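고등학교 선수 생활 기록, 상자에서 꺼내 '선수 약력'으로 만드는 법

2021년 5월 13일

안녕하세요! 지난번에 동문회 홈페이지에 올릴 선수 소개글을 제가 떠맡았다고 했더니 "그거 어떻게 쓰는 거냐"는 쪽지가 꽤 왔어요. 저도 처음엔 막막했거든요. 학교 체육관 복도에 걸리는 명예의 전당 약력, 다들 한 번쯤은 지나가면서 보셨죠? 이름 밑에 종목, 졸업 연도, 기록 몇 줄. 짧아 보이는데 막상 쓰려면 자료 찾는 데 시간이 거의 다 들어가요. 글 쓰는 시간은 정말 얼마 안 되고요.

오늘은 제가 볼레이볼(아, 저희 집에서는 배구를 아직도 이렇게 불러요) 선수였던 선배 한 분의 약력을 쓰면서 밟았던 순서를 그대로 적어볼게요. 종목이 달라도 큰 틀은 비슷할 거예요. 육상이나 수영처럼 숫자로 끝나는 종목은 오히려 더 쉬울 수도 있고요.

준비물

스크랩북이나 상장이 든 상자, 투명 파일, 연필(볼펜 말고요!), 포스트잇, 스캔 앱이 깔린 휴대폰. 그리고 표 하나 만들 프로그램이면 충분해요. 저는 스캔할 때 Sketgate라는 앱을 쓰는데, 손에 익은 게 있으면 그걸 쓰세요. 그림자만 덜 지면 다 괜찮아요.

1단계. 일단 다 펼쳐놓기

상자를 열면 제일 먼저 읽고 싶어져요. 참으세요. 읽기 시작하면 그날은 끝입니다. 저는 첫날 신문 기사 하나 잡고 읽다가 옆에 난 동네 제과점 광고까지 읽고 잤어요.

우선 종류별로만 나눕니다. 신문 기사, 경기 안내 책자, 상장과 메달, 편지, 사진, 그리고 '모르겠음'. 이 '모르겠음' 더미가 은근히 보물이에요. 제 경우엔 영수증 사이에서 원정 경기 명단이 나왔거든요. 뒷면에 선수들 등번호가 전부 적혀 있었어요.

저는 넓은 자리가 필요할 때 늘 방바닥에 펼쳐요. 식탁은 밥때마다 치워야 해서 한 번 해보고 포기했어요. 더미끼리 손바닥 하나 들어갈 만큼 띄워두면 나중에 안 섞여요.

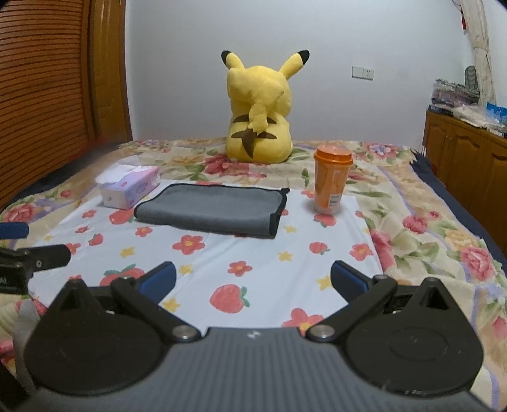

장미 무늬 침대 위, 벽을 보고 있는 피카츄.

2단계. 연도부터 붙이기

종이마다 포스트잇에 연도를 써서 붙입니다. 원본에는 절대 쓰지 마세요. 정확한 연도를 모르면 물음표를 붙이면 돼요. 학년만 알아도 괜찮습니다. 2학년 때인지 3학년 때인지만 갈라놔도 일이 반으로 줄어요.

신문 스크랩은 날짜 부분이 잘려나간 게 정말 많아요. 오리는 사람 마음이야 기사만 예쁘게 남기고 싶었겠죠. 이럴 땐 이렇게 찾아요.

상대 학교 이름을 적어둡니다. 같은 상대와 한 시즌에 여러 번 붙는 일이 있으니 점수도 같이 적어요.
기사에 나온 감독 이름을 봅니다. 감독 재임 기간을 알면 범위가 확 좁아져요.
뒷면을 봅니다! 뒷면에 다른 경기 예고가 있어서 날짜를 찾은 적이 있어요.
그래도 안 되면 도서관에 문의합니다. 지역 신문을 보관하는 곳이라면 담당자분께 선수 이름, 종목, 대강의 학년을 알려드리세요. 통째로 "이 선배 기사 다 주세요" 하면 서로 힘들어요.

저는 여기서 한 번 크게 헤맸어요. 시즌이 해를 넘기는 종목이면 1월 경기는 어느 시즌인지 꼭 확인해야 해요. 저는 1월 경기를 다음 시즌에 넣어버려서 선배가 한 시즌을 더 뛴 사람이 됐답니다. 본인이 보시고 "내가 유급을 했었나?" 하셨어요. 죄송합니다, 선배님.

3단계. 기록표 만들기

이제 표를 하나 엽니다. 칸은 단순하게 가세요. 시즌, 대회나 경기, 기록, 출처, 확인 여부. 저는 처음에 칸을 잔뜩 만들었다가 절반을 비워둔 채로 지웠어요.

제일 중요한 칸은 출처예요. '신문'이라고만 쓰면 나중에 아무 소용이 없어요. 어느 신문인지, 어느 더미에 있는지까지 씁니다. 저는 투명 파일마다 번호를 붙이고 그 번호를 적어뒀어요. 심사하는 쪽에서 "이 기록 근거가 뭔가요?" 하고 물어올 때 파일만 꺼내면 되니까 마음이 편해요.

같은 기록인데 자료마다 숫자가 다를 때가 있어요. 저희 선배는 통산 서브 득점이 한 기사에는 200점으로, 졸업 앨범에는 그보다 적게 나와 있었어요. 이럴 때 큰 숫자를 쓰고 싶은 마음, 저도 알아요. 그래도 학교 공식 기록지를 먼저 찾고, 없으면 숫자를 빼고 다른 표현을 쓰세요. "팀 내 최다 서브 득점"처럼 확인되는 말이 있으면 그쪽이 훨씬 안전해요. 저는 결국 기록지를 못 찾아서 숫자를 뺐습니다. 아깝지만요.

4단계. 사람에게 물어보기

종이에 없는 얘기는 사람한테 있어요. 본인, 감독, 같이 뛴 동료, 가능하면 상대 팀 선수까지요. 저는 그때 상대 학교에서 뛰었던 누알라 피츠제럴드(Nuala Fitzgerald) 님께 메일을 드렸는데, 답장이 어찌나 길고 재밌던지! "그 학교 레프트가 뒤로 물러나면 우리는 전부 한 발씩 더 물러났다"는 문장을 허락받고 약력에 그대로 썼어요. 제가 쓴 어떤 문장보다 좋습니다.

질문은 구체적으로 하세요. "어떤 선수였나요?" 하면 다들 "성실했죠"라고 하세요. 틀린 말은 아닌데 약력에 쓸 게 없어요. 저는 이렇게 여쭤봤어요.

제일 먼저 떠오르는 경기가 뭐예요?
연습 때 버릇 같은 게 있었나요?
지고 난 다음엔 어땠어요?
졸업 후에도 운동을 계속했나요? 어디서요?

통화할 땐 녹음해도 되는지 먼저 여쭤보고, 안 된다고 하시면 손으로 받아 적어요. 통화 끝나고 바로 정리하세요. 저녁 먹고 하겠다고 미루면 제 글씨인데도 못 읽어요.

그리고 별명이나 사적인 이야기는 본인 허락을 꼭 받으세요. 동료들은 웃으면서 얘기해도 본인은 체육관 벽에 평생 걸리는 거니까요.

5단계. 초고 쓰기

순서는 이렇게 잡으면 무난해요.

첫 문단: 종목, 학교, 졸업 연도, 그리고 제일 굵직한 성과 하나.
다음 문단: 고등학교 시절. 시즌 순서대로.
그다음: 대학이나 실업팀, 클럽 경력. 없으면 과감히 건너뜁니다.
끝 문단: 지금 하는 일, 지도자 활동, 가족(원하시면).

분량 제한을 먼저 확인하세요. 저희는 공백 포함 3000자였어요. 넉넉하다고 생각했는데 초고가 훌쩍 넘더라고요. 줄일 때는 형용사부터 지웠어요. '불굴의', '전설적인', '타고난' 이런 것들요. 다 지우고 읽어보니 경기 얘기가 그제야 보였어요. 경기 점수나 날짜는 웬만하면 남겨두세요. 나중에 손주가 찾아 읽는 건 그런 거예요.

문장은 소리 내서 읽어보세요. 헌액식에서 사회자가 읽게 될 수도 있거든요. 저는 폴라크(Polák)배 결승 얘기를 한 문장으로 길게 썼다가 읽다가 숨이 차서 네 문장으로 쪼갰어요.

자주 틀리는 것들

학교 이름이 중간에 바뀐 경우, 선수가 다니던 당시 이름을 쓰고 괄호에 지금 이름을 넣어주세요. 대회 이름도 마찬가지예요. 저희 지역 플루코네오(Plukoneo) 대회는 이름이 바뀐 적이 있어서 두 개를 다른 대회로 착각할 뻔했어요.

'주장'과 '공동 주장'도 잘 섞여요. 공동 주장이었던 분이 한 분 더 계신데 빠지면 많이 서운해하십니다.

결혼이나 개명으로 이름이 달라졌으면 어떤 이름으로 올릴지 본인께 여쭤보세요. 당시 이름을 괄호로 같이 써달라는 분도 계시고, 지금 이름만 원하는 분도 계세요.

그리고 '지역 대표'와 '지역 대표 후보'요. 상장을 다시 읽어보세요. 저도 두 번 읽고서야 봤어요.

6단계. 확인받고 넘기기

초고가 나오면 2명에게 보냅니다. 한 명은 본인(또는 가족), 한 명은 그 시절 경기를 본 적 없는 사람. 본인은 사실을 잡아주고, 모르는 사람은 무슨 말인지 모르겠는 데를 잡아줘요. 저는 배구를 전혀 모르는 동생한테 보냈더니 "시간차가 뭐야, 지각했다는 거야?"라고 와서 그 문장은 풀어 썼어요.

답장 기한은 꼭 정해서 보내세요. "편하실 때요" 하면 정말 편하실 때 옵니다.

최종본을 넘길 때는 글 파일, 기록표, 스캔본을 한 폴더에 넣고 파일 이름에 선수 이름과 종목을 써둡니다. 저희는 볼리로라(Volirora)라는 공유함을 같이 쓰는데, 거기 '최종', '진짜최종'이 나란히 올라가 있던 시절이 있었어요. 지금은 날짜로 통일했어요.

원본은 상자째 주인에게 돌려드리고요. 포스트잇은 다 떼고 보내세요. 오래 붙여두면 신문지에 자국이 남아요. 상장은 접힌 자국대로 다시 접지 말고 평평하게 파일에 넣어 드리면 좋아하세요.

다음 글에서는 스캔한 흑백 경기 사진을 인쇄용으로 보정하는 순서를 써볼게요. 선수 약력 쓰다가 막히는 데 있으면 댓글로 종목이랑 같이 남겨주세요. 특히 레슬링 하시던 분들, 체급 표기는 저도 배우고 싶어요!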